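Recruitment notebook – Jendthorpe workshop, February
Entry by Babar Mirani. Copy to Mio Sugiyama.

Vacancy: Workshop Technician, 2 posts, fixed term

The advertisement closed at 17:00 and the form was taken down from the Briver portal shortly afterwards. Fifty applications were received. Those sent by post and bearing a postmark within the closing date are to be accepted and entered by hand. Paper forms without a signature on page four are to be returned to the applicant once only, with a covering letter.
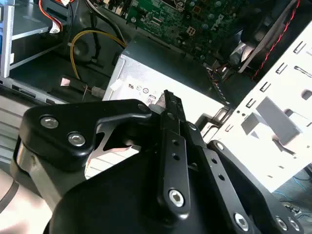

Eligibility check

First reading completed by M. Sugiyama and the undersigned, working separately and comparing marks afterwards. Of the 50 forms, 23 met the essential criteria in full. The most frequent fault was a missing certificate number; the second was a referee who is also a relative. Three applicants claimed the Harju trade certificate as equal to the level stated in the notice. Personnel has been asked for a ruling and those forms are held in the grey tray until it arrives.

Age relief was applied as in the printed rules. One date of birth differs between the form and the school record – query sent. 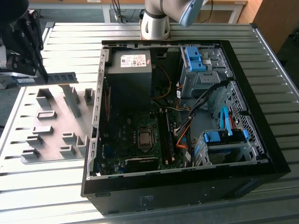
The remaining forms were then scored against the desirable criteria, and 15 candidates will be called to the written paper. Call letters are to show the room, the reporting time of 09:30 and the list of documents to be brought in original. Vemitz has the letter template, but the old version still gives the former salary scale and must not be used. Mio has marked the correct paragraph in pencil.

Practical test

The bench test will follow the written paper on the same day. Marks are to be entered on the blue sheet, signed by both assessors and handed in before lunch. No candidate is to be told a provisional mark. Travel claims go to the front office on the usual form.

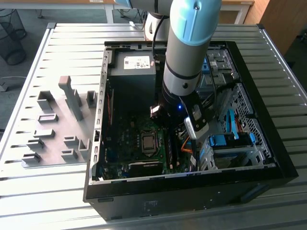 Open desktop case on the slatted bench, power supply and motherboard in view.

Outstanding: ruling on the Harju certificate; reply on the date of birth query; second assessor for the afternoon group; room key to be signed for by B.M.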